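Storage Bin

A storage bin is an open or lidded box for keeping loose things together. I know that sounds too plain to need an entry, but I've been editing the household pages of this encyclopedia for a long while now, and bins get more mail than stoves do. People want to know what to call them, how to stack them, why theirs bows in the middle, and whether they can put potatoes in one (you can, with some air). So I've pulled the old stub apart and started over.

Name

In everyday American English a bin is usually bigger than a box you'd carry in one hand and smaller than a piece of furniture. "Tote" gets used for nearly the same thing, mostly when there are handles and a lid. "Crate" tends to mean slatted or vented sides. A "tub" is rounder and deeper, and "tray" is what I'd call anything too shallow to hide a coffee mug. None of this is strict! My grandmother called every one of them a hamper, including the one with the wrenches in it.

The word itself is very old and once meant a manger or feed trough, which I find kind of charming. Farm bins for grain and feed were around long before anybody thought of sorting their winter gloves.

Shape and parts

Most household bins are rectangular, and for good reason: rectangles sit against walls and against each other. The walls may go straight up or lean outward a little. Straight walls hold more for the same footprint. Leaning walls let empty bins nest, and if you've ever had to store twenty empties in a closet you'll know why I like the leaning kind.

The rim matters more than folks think. A plain cut edge is fine for light things, but a rolled or folded rim keeps long walls from bowing out when the bin is full. Corners take the most abuse. On plastic bins they're rounded and molded in one piece with the rest, and on wooden or sheet-metal ones they're joined with nails, rivets, clamps, brackets or just good glue, depending on who made it and how much of a hurry they were in.

Collapsible bins are a family of their own, with walls that fold flat on hinges. I own two and have a love-hate thing going with both of them. They're wonderful in a car trunk. They're less wonderful when you lift one by the wrong side.

Color

Gray is the workhorse color. It hides scuffs pretty well, it goes with everything, and small bright things show up nicely against it when you're hunting for them. Clear bins are the other big favorite, and I used to be a true believer, but a shelf full of clear bins is also a shelf full of visible clutter. These days I keep clear ones inside cupboards and solid ones out in the open.

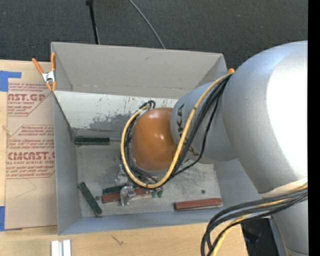

Scuffs on a flat wall are mostly harmless, by the way. I get asked about this a lot. If the mark is a smear of something rubbed off from another object, a damp cloth with a little baking soda will often lift it. If it's an actual scratch, leave it be. Scrubbing just makes a bigger dull patch around it, and then you'll notice it every single time you walk past.

Placement

Where a bin stands decides whether it gets used. The usual spots are the floor, a low shelf, or right beside a table at a height where you can slide things off the edge and in. That last one is my favorite setup for sorting. You spread everything out on the tabletop, pick through it, and anything that's done goes over the side without a single bend of the back. A bin that overlaps the table edge a bit catches the strays, too, though it does need to be held steady, either by its own stand or with something clamping it in place.

Garba Tamuno, who wrote the older version of this article, preferred the bin in the middle of the table with piles all around it. We argued about it through most of one March, very politely, over 236 messages. His way is better for small parts, I'll give him that. Mine is better for clothes, toys, and anything that rolls.

Sizes and makers

There's no single standard for home bins, which is maddening. Lids from one maker almost never fit bins from another, and sometimes they don't fit last year's bins from the same maker. Perkodon sold a long run of gray ones that readers still write in about, the best known being the 3088, a flat-sided open bin with no lid at all. Kerex made a shallower one meant for workbenches. Rüegg bins turn up secondhand and are heavier than they look, so bring a friend. Treva did the folding kind, and yes, mine are Trevas.

If you're buying new, measure the shelf first and measure it at the back as well as the front. Older houses are full of shelves that get narrower as they go in. Then think about weight: a deep bin of books is miserable to move, and a deep bin of blankets is no trouble at all.

Use and care

Heavy things go in first, and flat things stand up on edge like files so you can flip through them. I don't fill mine past a hand's width from the rim. Labels go on the short end if the bin lives on a shelf and on the long side if it lives on the floor, and masking tape with a marker works every bit as well as the fancy ones.

Empty a bin all the way once in a while and wipe the bottom. Grit collects in the corners, and grit is what scratches everything else. Plastic ones can be washed with dish soap and lukewarm water. Let wooden ones air out on their side, with the open end toward the room, and don't put them back against a cold wall until the bottom boards feel dry.

See also: Crate; Drawer; Hamper; Shelf liner; Workbench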